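Gullbridge showroom reopens with working fires on every wall

2 min read

Great news for anyone planning a warmer living room before next winter - the Hallent fireplace showroom in Gullbridge is open again, and it's twice the place it used to be! The doors opened on 27 April 2024 after a long refit, with 26 fires now on display, from slim electric wall models to big cast iron stoves.

The best part is that most of them are connected and running. You can feel the heat from a gas fire, hear how loud the fan is on an electric one, and see how a mantel looks at full height before you spend a cent.

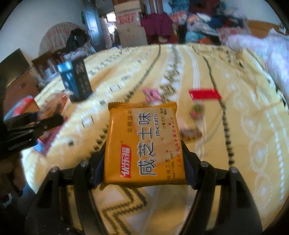 Hallent has also added a stone and tile room, where visitors can lay hearth samples side by side under warm or cool lighting. Slate and limestone come from the Nakamura yard on the edge of town, and offcuts are free to take home.

There's good news for people with older houses too. The fitting team now offers chimney checks across Gullbridge and Edum, and the first 200 households to sign up pay $81 for a full inspection with a written report. Bookings for November are already filling up, so summer is a smart time to call. 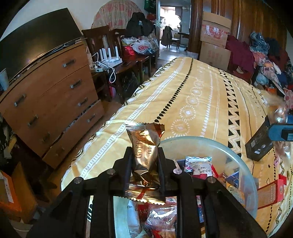
A Goffels packet above a glass bowl of assorted snacks.

Parking is behind the building, and the showroom is step-free all the way through.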